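Brirkville Friends of the World -- notes from the July meeting

Zulema Saavedra in the chair, me on the notes again (my handwriting gave out near the end, so yell if I've mangled what you said). Nine of us in the room, plus Min-kyu Kong on the phone from Gremel.

We started at 7:30 with foreign aid, as promised. Zulema had read the whole draft of our submission on Canada's aid spending and thinks it wanders. I wrote the part that wanders, so fair enough! She'd like the opening to say plainly that we want longer funding commitments, because one-year grants leave local partners guessing every winter. Everybody agreed with that. Where we split was on whether to bring trade into it. Min-kyu said you can't talk about one and stay quiet on the other. Zulema said we have 2,000 words and should pick our fight. We went back and forth for ages and ended up giving trade a single paragraph, which Min-kyu will draft.

The petition came next. We're at 201 signatures, mostly from the Sunday market table, and I was pretty chuffed with that. Our MP's office wants printed names and postal codes beside each one, so some sheets need tidying before we hand them over. 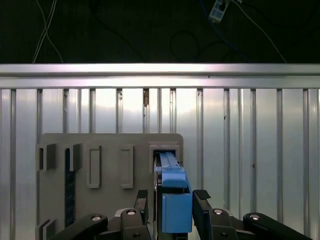
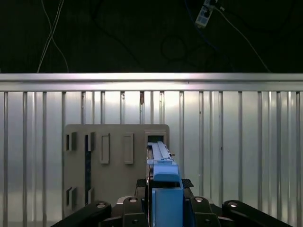 White cables crossing over the metal rail, both views.

Then the speaker evening. Chevalier Hall is ours if we want it, and the rent is the same as last year. Min-kyu is keen on a proper debate about peacekeeping -- should Canada send more people, and under whose command? I worried it would turn into a shouting match, but he offered to moderate and he's good at that. Up to five panelists, short openings, then lots of time for the floor. Zulema wants at least one person who has served on a mission and one who argues against the whole idea. I'm writing the invitations.

Sunwood's peace group asked if we'd sign their letter on visa delays for visiting students. We liked the letter, didn't love the second page (it gets rather personal about the minister), and will sign if that bit comes out. Zulema will phone them.

Other business: the coffee fund is low, and the banner is still at my house.

To do before next time
Min-kyu -- trade paragraph, list of possible panelists
Zulema -- call Sunwood, book the hall
Me -- invitations, petition sheets, bring the banner

Wrapped up at 9:10. Next meeting same room, same time.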